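Progress report to Fankhauser, second period
Prepared by Regula Grabner, Priltel
20 January 2020

## Summary

The suturing work package is behind plan. We stopped all powered runs for nine days after a fault on the right instrument arm, and we have restarted at reduced speed. No one was hurt. The remaining work packages are on schedule and are not covered here.

## The fault

During a knot-tying sequence the right arm kept pulling on the thread after the controller had told it to stop. The thread snapped and the instrument travelled a further 4 mm before the brake came on. The operator pressed the emergency stop, but by then the arm was already still.

The log shows that the stop command was sent on time. It sat in a queue behind status messages from the wrist sensor and reached the drive 98 milliseconds late. The limit in our safety file is 26. We had tested the delay with one arm powered and never with both, so the problem did not show up in July when the file was signed off.

There was a second fault, which is ours and not the supplier's. The tension alarm had been switched off at the console for an earlier calibration and was not switched back on. The start-up checklist did not ask about it.

## What we have done

- Stop commands now go over their own line and no longer share a queue with sensor data.
- Drota has supplied a firmware change for the drive. It is installed on the right arm only.
- The tension alarm resets to "on" at every start.
- The checklist has a new line for the alarm, signed by two people.
- The snapped thread and the instrument from that run are bagged and kept at Hedton.

We repeated the delay test with both arms powered. All results were inside the limit. The left arm still has the old firmware and will be updated when Drota can send an engineer, so for now it is held to half speed.

## Effect on the plan

The comparison of the two knot-tying methods will be delivered late. We are not asking for more money. The engineer's visit comes out of the maintenance line, which has enough left in it. We do ask for the deadline on the comparison to be moved to the end of the next period.

## Work on the tissue

Thread handling with the robotic instruments, the part of the task affected by the fault:
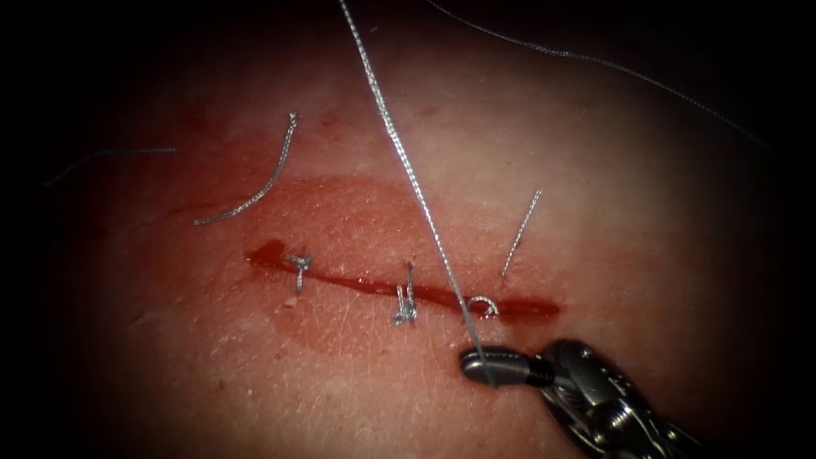
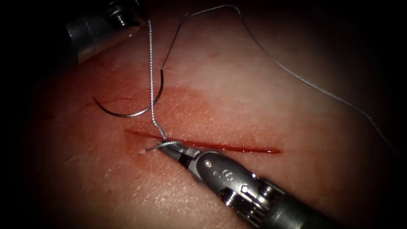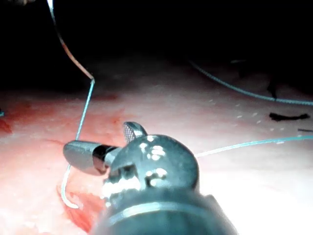 Flurina Kuster has read the draft and does not agree that the case is closed. In her view the separate line deals with the delay but leaves open why the brake took so long once the command did arrive, and she would keep both arms at half speed until the brake has been measured on its own. She also wants the alarm setting written to the log at every start, so that a missing signature on the checklist can be checked against something. The second point has been accepted. The first is still under discussion.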